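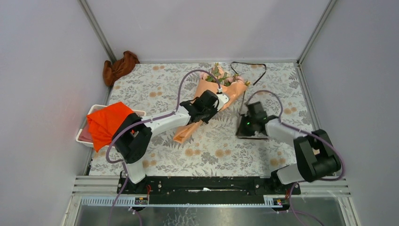

Leave the Paper On

I have bought flowers from the same stall near Adams Lane for years, and every time Yến Triệu hands them over she folds the paper herself, a wide cone with a deep crease near the bottom. I used to pull it off as soon as I got home. I now think that was a mistake, and I think most people who sneer at flower wrapping are wrong about it.

The usual complaint is easy to state. Paper is waste. You pay for something that lives for as long as the walk home, then you put it in the bin. A friend of mine, Zinhle Nkuna, goes further and says wrapping is a trick to make a small bunch look like a large one. She has a point. A few stems of pale pink in a big cone of peach-orange paper look like a present. The same stems held in a fist look like something picked on the way past.

But I do not see why that counts against the paper. Looking like a present is what a bouquet is for. If I wanted stems for a jar on the windowsill I would buy them loose, and I often do. A bouquet is made to be handed to somebody, and the person who gets it sees the whole thing at once, colour of the paper included. Peach with pale pink is a good choice, by the way. It is warm and it does not fight. White paper makes pink flowers look cold, and I have never liked brown with them, although brown is what every shop seems to use now.

There is also the practical side. Stems bruise and leaves tear. The heads of most soft flowers will mark if they are pressed against a coat on a full bus, and a stiff cone with a bit of room at the top keeps them off the coat. It also gives you somewhere to put your hand. I have carried unwrapped roses home once and I will not do it again.

Where I do agree with the complainers is on plastic. Clear film sweats, it crackles, and it cannot go on the compost. I would be glad never to see it again. The same goes for glitter, and for the little plastic forks that hold the card. Last May I bought a bunch from the Grullance on the ring road and took off two layers of film, a net and a rubber band so tight that it had cut into the stems. That was bad wrapping, and I suspect a lot of people have only ever met bad wrapping.

Good wrapping is one sheet, perhaps two, folded so that it holds without much help. The bottom should be narrow enough to grip and the top wide enough that the flowers are not squashed. I like to see some green in among the heads as well. Leaves cost the florist very little, and a bunch without them looks like a row of lollipops.

My other complaint is about where people put a bouquet down. They get it home and it goes straight on the worktop among the post and the keys. Lay it on a cloth. I have an old cotton one with grey leaves and small orange flowers on it, and I was told that a patterned cloth would spoil the look of real flowers. It does not. Grey is quiet enough to sit behind anything, and a bit of orange in the print picks up a warm paper very well. A loud red check would be another matter.

As for what to do next, I leave the paper on for the evening if the flowers are a gift, standing the whole thing in a jug with the water kept low. Thick paper will put up with this. Thin tissue goes to mush, so take that off first. In the morning I cut the stems, put them in a proper vase and flatten the sheet under a heavy book. I have a drawer of these sheets. They line shelves, they wrap birthday books, and one of them has been round three different bunches of garden dahlias.

Zinhle says a drawer full of used paper proves her case about waste. I say it is the opposite of waste, and she is welcome to a sheet whenever she needs one. She took two at Christmas, both of them peach.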